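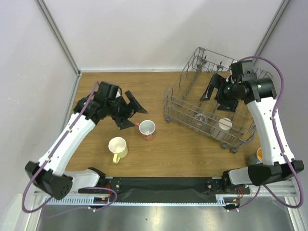 Ticket 573: Mugs tipping in the gray wire dish rack

Filed under: Kitchen & Dining > Drying Racks > Open Tickets

Opened 5 May 2021 by Qistina Kwok

Mugs set in the rack lean over and end up against the next one. Plates stay up fine. Red mug and yellow mug both do it. The rack is on the wood table, right-hand side.

Reply, Hongjun Su: Does it rock when you press on a corner? Are the mugs going in upside down?

Qistina: Rocks a little at one back corner. Mugs upside down, handles any which way.

Hongjun: Bend that foot down by hand until the rack sits flat. Then put the mugs in with all the handles facing the same way and leave a gap between them.

Qistina: Foot fixed, no more rocking. Yellow one stays put now. Red one still leans if it goes in the end slot, fine anywhere else.

Status: Waiting on customer. See also ticket 139 (end slots too wide).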